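4.2 Small decorations on shared tables

We came to the meeting room at Brundby late in our study, after the kitchens and the long hallway, and I must admit it became the room we were fondest of. Wenche Vik had asked the staff which things on a table they would miss if they were gone, and the flowers came up again and again.
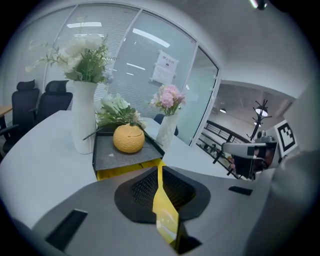

People spoke of the white flowers and the pink ones almost as a pair, and several of them – quite without our asking – told us that the greenery belonged in the middle, by the tray.

Figure 3. Vases, greenery and tray on the meeting room table, with office chairs along one side. 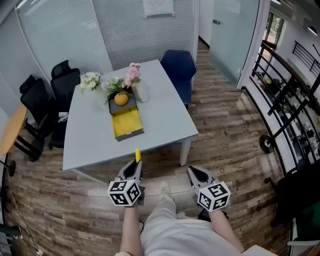

Of the 12 people we talked with at Brundby, most said they would happily move the tray to make space for their papers, yet they would leave the vases where they stood. Devendra Kushwaha heard much the same at Druvport, and we return to his notes in the next section.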